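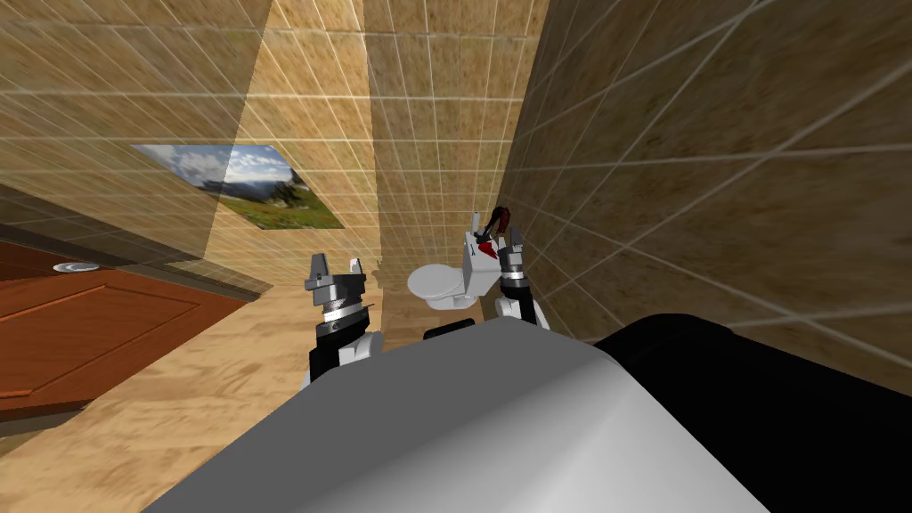

Ching-wen Shih thinks the pay bump at Jindum is a joke, and after doing the math on my own stub I'm inclined to agree. The company gave everyone on the Grarville line a 5 percent raise in June — then moved 10 percent more of the health premium onto us! My take-home went up 15 dollars a month. Meanwhile profits rose for the third year running, and the shareholders got their dividend right on time. More than 2,476 of us are covered by the new plan. Libor Beneš at the union hall says talks reopen after the summer, and I'll be there.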